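ロボットがやってきた台所のしごと ~おかたづけ係のいちにち~

こんにちは! わたしはシーリ・コッペル(Siiri Koppel)。ブラルトベルグという町の「ヴァレムロウ」で働いています。ヴァレムロウは、お年よりや、けがをした人のおうちに毎日のごはんをとどける、大きな台所です。

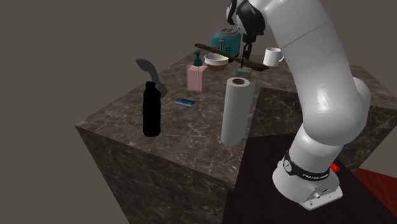 さて、わたしのしごとは「台のかたづけ係」です。えっ、料理じゃないの? と思ったでしょう。学校の見学の子にも、いつも同じことをきかれます。でもね、料理をする人のうしろには、つかったものをもとの場所にもどす人がかならずいるんです。ボウルはボウルのたな、マグカップはマグカップのたな、ペーパータオルは流しのよこ。これを朝の6時から夕方まで、ずーっとくりかえします。

わたしの台所では、一日に最大で3552回もものをもどしていました。おととしの秋、10月に、みんなで紙にしるしをつけて調べたんです。夜、ふとんに入っても手がかってに動いているみたいで、ちょっとこわかったなあ。

そこへやってきたのが、ロボットのうで「ヴォレント」でした。

●うでだけのロボット?

ロボットときくと、目がふたつあって、歩いて、おしゃべりするのを思いうかべるかもしれませんね。ヴォレントには足も顔もありません。台のそばにどっしりすわっていて、長いうでがぐいっとのびるだけ。人間のうでにひじや手首があるように、ロボットのうでにも曲がるところ、「関節(かんせつ)」がいくつもあります。

うでの先には「グリッパー」がついています。ものをつかむための手のことです。ためしに、親ゆびと人さしゆびだけで、えんぴつをつまんでみてください。かんたんでしょう? では、そのままおさらをつまんで運ぶのは? ……ね、むずかしい! (われないおさらでやってね。)

●ロボットのれんしゅう場

じつはヴォレントは、いきなり台所ではたらきはじめたわけではありません。さいしょは、コンピューターの中につくった台所でれんしゅうしました。これを「シミュレーション」といいます。ゲームの中の世界とにています。

コンピューターの台の上には、トースターやボウル、せっけんのボトル、フライがえし、それから細長いぼうなんかをおきます。青いカードみたいに、うすくてぺたんとしたものもおきます。うすいものは、ゆびを下に入れるすきまがないので、とってもつかみにくいんです。つくえにぺたっとくっついた下じきをとるとき、つめでカリカリやりますよね。あれです。

細長いぼうもなかなかのくせものです。はしっこをつかむと、反対がわがぶらーんと下がって、まわりのものにぶつかってしまいます。だから、どこをつかむかをよく考えなくちゃいけません。

コンピューターの中なら、ボウルを100回おとしてもだいじょうぶ。ものの場所をかえて、またさいしょからやりなおせます。れんしゅうをうけもったのは、ヌニェスという会社からきたドミンゴ・ソーサさん。ドミンゴさんのノートには、ヴォレントのしっぱいが2745回ぶんも書いてありました。「カードをすべらせた」「ぼうでトースターをつついた」なんて書いてあって、わたし、読みながらわらってしまいました。

●わたしのしごとはなくなった?

これ、いちばんよくきかれるしつもんです。わたしも、ヴォレントがくるときいた日は、むねがどきどきして、おべんとうがのこってしまいました。

こたえは「なくなっていないけれど、かわった」です。

まえは、わたしがひとりで全部もどしていました。いまは、ボウルやマグカップのように形がきまっているものは、ヴォレントがやってくれます。わたしは、ヴォレントがこまってとまったときにたすけたり、あたらしい道具のおき場所をきめたりします。それから、もりつけも手つだうようになりました。にんじんを花の形にぬくのは、わたしのほうがずっとはやいですよ!

いいことばかりでもありません。まず、台のまわりに、入ってはいけない線ができました。うでが動いているときは、ぜったいにこえません。きゅうに「それとって!」とおねがいしても、ヴォレントにはつうじないし、おしゃべりのあいてにもなってくれません。まえは、となりの台の人とうたをうたいながらかたづけていたので、そこはちょっとさびしいです。

それに、かたづけ係は二人へりました。ひとりは配達の係に、もうひとりはちがう町の台所にうつりました。配達になった人は外を走れてうれしいと言っています。でも、うつりたくなかった人の気もちも、ちゃんときかないといけないと、わたしは思います。いまは月に一回、はたらく人みんなで集まって、つぎにどのしごとをロボットにたのむか、話しあっています。

●おうちでやってみよう

テーブルの上に、スプーン、コップ(プラスチックの!)、トランプを一まい、ティッシュのはこをおきます。つかっていいのは、かた手のゆび二本だけ。友だちに「もうちょっと右」「そこでとじて」と、ことばで動かしてもらいましょう。目をつぶってやると、もっとむずかしくなります。どれがいちばん大へんだったか、おうちの人にも教えてあげてくださいね。

さいごの更新:2021年8月16日

みんなのコメント

もぐもぐ3年生:トランプがぜんぜんとれませんでした。テーブルのはしまでずらしたらとれた!

シーリ:すごい、それはいい作戦! ドミンゴさんにも話しておきますね。

そらまめ:ロボットはおひるごはんのとき何をしていますか。

シーリ:電気を切って、じっとしています。わたしたちはそのあいだにカレーを食べます。

二児の父:子どもと読みました。人がへった話も書いてあって、夕食のときに家族で話すきっかけになりました。

お問い合わせ:ヴァレムロウ 見学・こども係まで | © ヴァレムロウ | ページの上にもどる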